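Robot arms take over the knife bench at Valtonen, and staff ask what is left

Workport has moved its robot arms onto the returns bench at the Valtonen tool depot, where until July people picked up, checked and sorted every used knife by hand. The company says the arms handled 2,501 items in their first month. The old crew's last full month came to 2,530.

That is a thin case for new equipment, and Workport has not said what it cost. Managers prefer to talk about cut fingers. Joonas Riihimäki, who runs the depot, said handling blades was "the job we most wanted people away from," though he could not say how many injuries there had been.

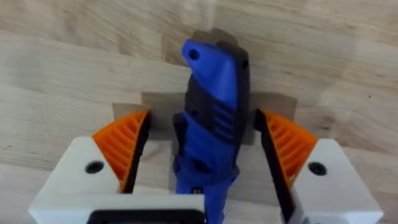 Rūta Venckus worked the bench for six years. She now watches a screen and steps in when an arm gives up on a pick, which by her own tally happened 63 times in one shift. "I still touch the knives," she said. "I just touch the awkward ones."

Her pay is unchanged for now. Two of her coworkers were moved to packing, on earlier shifts they did not ask for – and the depot has not promised that their old hours will come back. Workport plans a second bench before winter.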